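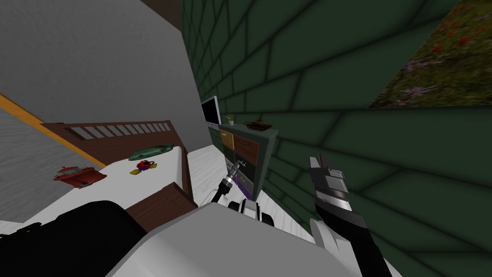
## 3. Tile outside the wet rooms

### 3.1 The older practice

The tile trade in the Drisance valley was, for most of its history, a trade for kitchens, dairies and entrance halls. The earliest order book that survives at the Ferrand works begins in 1820, and in its first part almost every line is for a floor. Wall tiles appear later and in small quantities, usually as a low band behind a stove or a washbasin. Bedrooms are nearly absent. Where a bedroom is named, the order concerns the hearth, and the clerk often added the word "warm" in the margin, which we understand as an instruction on the color of the glaze.

Leite (our translation) explained this absence by the climate. Bedrooms in the valley were not heated during the night, and a glazed wall was believed to draw the heat from the body of the sleeper. We do not find this belief written down before the middle of the nineteenth century, but it was still repeated to us by several older residents of Millitz, sometimes with great conviction. One of them told us that her mother moved the bed away from a tiled chimney every October and put it back after Easter.

### 3.2 The present return

In the last years the situation has changed. Of the 744 households that answered our questionnaire, 12 percent have at least one fully tiled wall in a room used for sleeping, and the share is higher in apartments than in houses. The owners did not, in general, give a practical reason. They spoke about color. Green was the color most often named, and within green the respondents preferred the dark shades, which they described with words such as "forest", "bottle" and "quiet".

The format of the tile has also changed. The small square tile that was typical for Ferrand is now chosen mostly for repair. For a new wall the residents prefer a large rectangular tile, with the grout a little darker than the glaze, so that the joints remain readable as a grid. Figure 1 gives a rendered bedroom of this type, with one wall in dark green tile and the neighboring wall left in a smooth light gray. The combination of one tiled and one plain wall was also the most usual in Millitz. Very few households had covered all the walls, and two of those that did told us they would not do it again.

**Figure 1.** Rendered bedroom interior with large-format dark green wall tile, plain gray wall and framed flower meadow.

### 3.3 Pictures on tile

A question we did not expect to be important was how to hang a picture. Drilling in glaze is considered risky, and the installers employed by Provar, the largest contractor in the valley, refuse to do it without a signed agreement. Many residents therefore leave the tiled wall empty – or they decide the position of the picture before the tiles are laid, and ask for the hook to be placed in a joint.

Those who do hang something choose plants and landscape more often than portraits. Meadows are frequent, and the picture in Figure 1, with small red and purple flowers in dense grass, would not be out of place in the homes we visited. Anselmo Leite, who read an earlier version of this section, suggested that the meadow continues the painted flower panels of the old dairies. We find the idea attractive, but we cannot support it. Only 5 of our respondents had ever seen such a panel, and all of them saw it in the museum.

### 3.4 Limits of the material

The questionnaire was closed on 17th June and was distributed only in printed form, together with the municipal newsletter. Tenants with short contracts are probably underrepresented. We also did not ask for the date of the tiling, and this makes it difficult to separate the walls chosen by the present residents from those they found when they moved in. The interviews reported in Section 4 correct this in part.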